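Jekska – Office Furniture
Home / Desks / White desks

Cullgate Desk, White

Item 714
In stock
Delivery or pickup

The Cullgate is a plain white desk for a computer workplace in a small or medium room. We have sold it since our first year, and many customers come back for a second one when their office grows. The top is 1,161 mm wide. It gives enough place for one monitor, a keyboard, a mouse and still some free surface for papers or a phone.

We recommend to put it with the back side to the wall. If you have pipes in the corner of the room, as many older offices have, please measure the distance from the wall to the front of the pipe before you order. A desk with a straight back edge will stand a little away from the wall there, and this gap is useful for the cables.
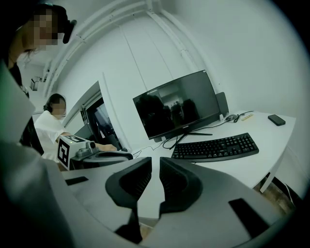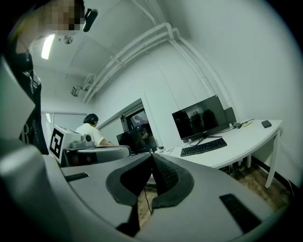
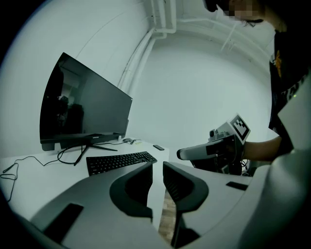 Can I put two desks side by side to make one long work surface?

Two Cullgate desks can stand next to each other, and the tops come to the same height when the feet are adjusted. They are not joined together, so you will see a thin line between them. If you want to connect them, order the Zamik joining set. It contains 2 flat brackets and the screws.

What is in the box

Desk top, white
Legs with adjustable feet
Bag with screws and one key for assembly
Instructions on one sheet

Accessories (sold separately)

Zamik joining set, for two desks
Tilahun cable tray, 500 mm long, fixed under the top with screws
Tilahun cable clips, self-adhesive, white or black

About the cables: the desk has no hole in the top. The cable of the monitor goes over the back edge, and if it is long it can hang down to the floor and disturb your feet. With the tray you can keep the extra length under the top. The clips are enough if you have only a keyboard and a mouse with wire.

Assembly

One person can do it, but turning the desk over is easier with two. Put the top on a blanket, with the white face down. Fix all the legs by hand first and tighten the screws only at the end. After one month of use, please tighten them again.

Care

Clean with a soft damp cloth and dry it after. Do not use powder cleaners. Marks from tape or sticky notes go away with a little dish soap – let it stay for a minute and then wipe.

Delivery

We deliver to the ground floor. For upper floors please write to us before you order and tell us if there is an elevator. Pickup from our store is possible until 5 p.m.

Questions about this desk are answered by Khurram Sial in our sales office. Please write the item number in your message.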